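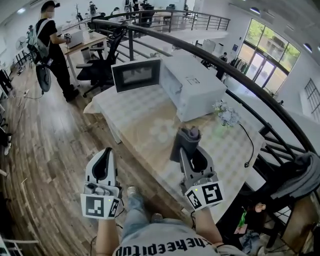
The microwave at the long table by the railing, door open, flowers alongside.

Microwave corner: do we need all the advice?

September is when the cleaning tips start arriving, and the Wurkley Household Newsletter has had its share again. Most of them concern the microwave. I tried a few on ours and remain unconvinced by the bulk of it.

First up was the Pralusex steam sachet. You put it in a bowl of water, run the oven for a few minutes and wipe. I did one half of the inside with the sachet water and the other half with plain water from a second bowl. Both halves came clean with the same cloth and the same amount of rubbing. The sachet half smelled of lemon until Friday. If you like lemon, a lemon is cheaper.

Then there is the Kozan cloth, which the packet says is good for 500 washes. I can't test that and I doubt whoever wrote the packet did either. Mine has been washed a handful of times and has already gone stiff at one corner. An old T-shirt cut into squares has done as well so far. Wring it out hard, do the ceiling of the oven first, then the walls, then the floor, and leave the door open for a while afterward.

Several readers swear by a tablecloth under the appliance to save the table. Fine, but a cloth slides, and it is easily pulled along with the oven when you shift it to clean behind. Keep the feet clear of any folds and check the vents aren't covered. I would also unplug the thing before wiping the outside, and tuck up any cord that hangs over the edge of the table, particularly next to a railing where people walk past with bags.

As for artificial flowers beside the microwave, they collect grease like anything else. A Husari dusting spray was recommended to me at a price I won't repeat. Cool water with a drop of dish soap got the petals clean, though the stems took a second go.

The swap shelf still has some 100 unopened sachets left over from last year's bulk order of 400. Take as many as you want. They do no harm that I could find. Cut-up shirts are in the bag underneath, and those I'd take first.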